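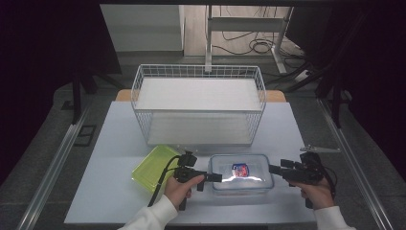

Manipulation group: first term report

The manipulation group of the Dunleavy robotics club has moved from driving exercises to recorded handling work. Members hold a gripper in each hand and carry out a short task at the table, and the recordings are later used to train a policy for the club's two-armed machine, Murneo. Kha Đinh wrote the logging software over the summer and maintains it.

The current task set is called Nirnness. It covers placing small packaged goods in open containers, taking them out again, and moving containers between a tray and a wire basket. Clear plastic has proved the hardest material. Its walls reflect the lamps, and the tracking software loses the rim when both grippers close in from opposite sides. Mizanur Cassim has tested a lower lamp position and will report on it at the next meeting.

The log held 638 accepted recordings in June and holds 3126 now. A recording is rejected if either gripper leaves the camera's view for more than 2 seconds, or if the time stamps from left and right drift apart. Most rejections this term were of the second kind. Aurelio Meléndez traced them to a faulty hub, now replaced, and the affected files have been moved to a separate folder. Please do not train on them.

Operators are reminded of the following. Zero both grippers before each batch. Start with the jaws open. Keep the cables outside the forearms, as a cable pulled across the table spoils the wrist reading. Sessions run for 40 minutes at most, after which grip force becomes uneven.

Hollis Thibodeaux has entered a team of 4 for the Avirer student challenge. The rules require one task with a deformable package and one with a rigid container, both done without a restart. Murneo manages the second reliably. On the first it tends to squeeze too early, and more slow approaches are needed in the training set.

Members who have not yet done the operator induction should write to Eyvindur Stougaard, who also keeps the table bookings.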